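October 21, 2020. Maple board, Punau blocks

Elspeth wants to call the new board flat and move on. I don't buy it yet. A straightedge over one seam tells us very little, and 80 grit was a poor place to stop if the planks still move by April.
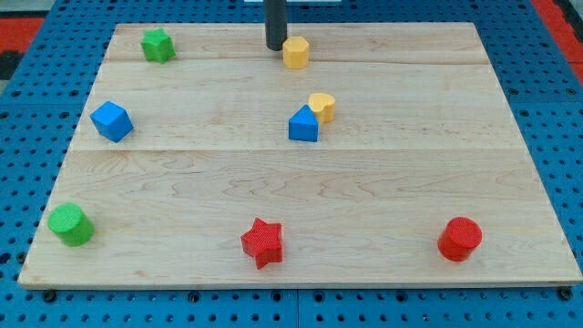 Maple board on the blue pegboard, blocks scattered.

The star and the heart are my worry. Uliana says the paint adds nothing to the size. Has she measured? Calipers on both tomorrow, before anyone quotes the Semple sheet at me again. Board stays bolted until then.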